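HIST 214: Reading Local Records
Handout 6. Tracing a Family through Census, Parish and Military Papers

Scope

This handout covers the order in which records are consulted when the subject is a private person with no published biography. The worked case is the Salminen household, which appears in the Flustalby township returns and in the muster rolls of a volunteer company. Students should bring the transcript packet to the seminar at 2 p.m.

1. Start from a fixed point

A fixed point is a record in which name, age, place and relationship appear together. An enlistment paper usually qualifies. A headstone usually does not, as the age on it was supplied by a survivor. For the Salminen case the fixed point is the enlistment paper of 1861, which gives an age, a trade (cooper), a town of residence and the name of the next of kin.

Write the fixed point at the head of the worksheet. Every later record is compared with it, and every difference is noted, even a difference of one year or one letter.

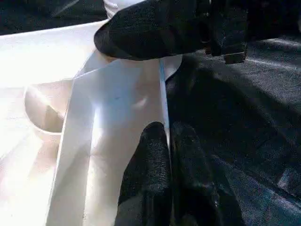 Fig. 1. Dark textile-covered gripper finger above a white plastic object.

2. Work backward before working forward

Go from the fixed point to the preceding census, then to the baptismal register. The stated age gives a range of two birth years, depending on whether the birthday had passed. Search both years and one on either side. Recruits under the age limit often added a year or two, and men over the upper limit took years off.

Spelling is the main obstacle. Clerks wrote what they heard. The surname occurs in the packet as Salminen, Salmonen, Salmin and once as Sallman. Do not correct these in transcription. Copy the form as written and put the standard form in the index column only.

Place names require the same care. Flutness was a separate parish until its register was merged with that of Flustalby. A child recorded as born in one and baptized in the other may not have moved at all.
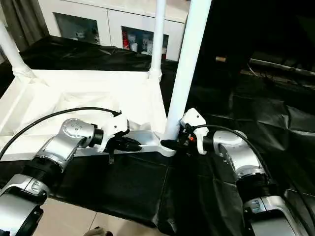

The muster rolls should be read as a series. A single roll shows whether a man was present, absent, sick or detached on the day it was taken. It says nothing about the weeks between rolls. In the packet there are 9 rolls for the company, and Salminen is listed as present in 6 of them. The remaining entries read "detached" without a destination. The regimental order book may supply it, but the volume has gaps.

Pension files are the richest source and the least even. Affidavits were given decades after the events and were often drafted by the same agent, so that several witnesses use identical phrases. Treat such statements as one source.

3. Grading the evidence

Grade A: made at the time, by a person with direct knowledge.
Grade B: made at the time, by a person reporting what others said.
Grade C: made later, by any person.

A link between two records needs at least one Grade A item, or two Grade B items of separate origin. A family tree found online has no grade until its sources have been checked.

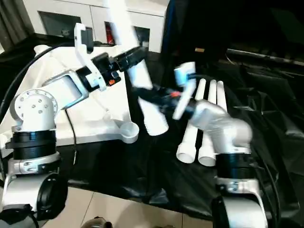
Fig. 2. White two-armed robot setup and PVC pipe, table covered with black plastic sheeting.

4. Access and citation

The Galtum collection holds the original parish registers. The later volumes are closed until 2029 and may not be cited from private copies. Give the collection, volume, page and line for each entry. Where a page is unnumbered, count from the last numbered page and place the result in square brackets.

Assignment

Complete the worksheet for one other household in the packet. Attach transcripts of all records used, with grades. List the records searched without result in a separate table, including the years covered and the spellings tried.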